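Tiltura Open Day

From the Washam Pages, a local encyclopedia written by its readers

The Tiltura open day is a free public visit to the Tiltura robotics workshop in Washam, held every June, with a smaller spring session added lately. I've been to both kinds, and since the editors of these pages let contributors write as themselves, I'm going to (please fix my commas if you must!). This entry covers what the day is, where it happens and what you get to see.

Setting

Tiltura has the upper floor of the old Barroso mill, a brick building from 1864 that most people in town still just call Barroso. You go in by the yard gate on the river side and up the iron stairs – there is a freight lift too, and you only have to ask. The workshop is one long room, with the demonstration cells down one side and benches down the other. The downstairs is rented to a furniture restorer and isn't part of the visit, though the smell of varnish comes up through the floor and I rather like it.

Groups are kept to 32 people. That sounds like plenty until everybody wants to stand in front of the same cell, so go early or go last.

The flower demonstration

The best known part of the day is the bouquet table, and it's the one I'd send anybody to first. Two arms share a rail along the front of a small cell and work on a bouquet of artificial roses and its wrapping paper. I had expected something like a car factory, all speed and sparks, and it's much more like watching somebody fuss over a gift.
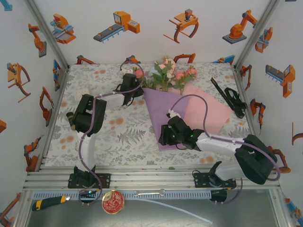

Paper is a hard thing for a robot to handle. It bends, it slides, it springs back, and it never sits the same way twice, so there's no single path the arms can be taught and then repeat forever. A box is easy by comparison. The host at my session put it this way: a box stays where you left it, and paper has opinions. With two arms you can at least have one holding while the other does the folding or tucking, the same way you'd use both hands at the kitchen table with a birthday present and no tape in reach.

Stems bring their own trouble. They're thin, they roll, and they like to lie across each other, which makes it tricky to pick up one without dragging its neighbor along. A view from down by the fingers helps a lot here, as it shows what lies between them when they close in. I spent far longer on this part than I'd planned and missed the coffee.
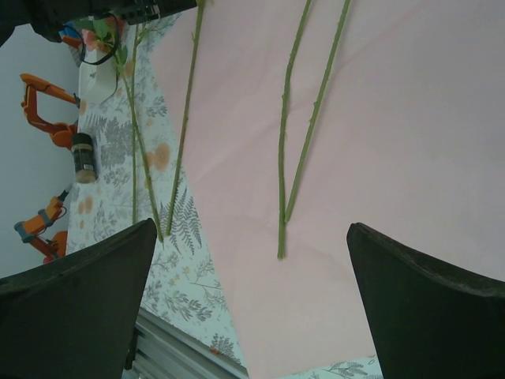
Rose stems between the gripper fingers, Tiltura open day, Washam.

Other parts of the visit

After the cells there's a talk at the benches, usually short, with time for questions. The one that always comes up is whether the robots are headed for flower shops. The answer I heard was no, or at least not soon – the flowers are there for practice with soft, awkward things in general. Kids get to open and close a spare gripper by hand, and so do adults if they're not shy about it.

Getting there

The Munis bus stops 2 streets away, on the hill side. Parking in the yard is for the restorer's customers, and they do mind. The spring session this year was on Wednesday, March 11, 2026, in the evening, and the June one runs all day as usual. Tickets are free but have to be booked, and the list is kept at the Washam library desk.

See also: Barroso mill; Munis bus; Washam library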